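Lecture 9: Learning from demonstrations, part 2

Now the fun part! Last time we trained a policy by plain behavior cloning, and small errors piled up until the arm drifted away from anything it had seen. Action chunking helps a lot: the policy predicts 50 steps at once, so it makes fewer decisions and has fewer chances to drift. The Trillcombe set has 2,000 demonstrations, with 599 held back for testing. Before next class, train with 2 chunk lengths and plot both curves (try a long one, it's worth seeing!). Household tasks around a sink make a lovely test of this. 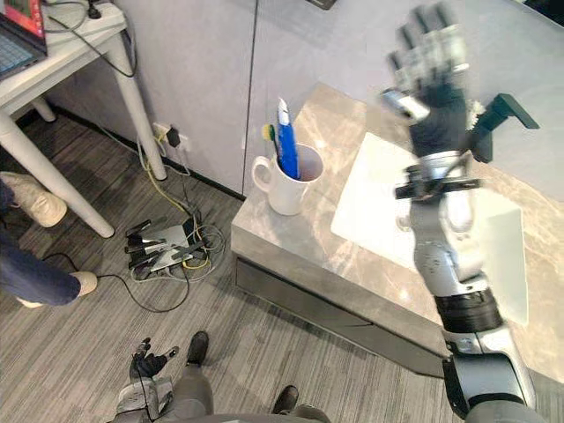
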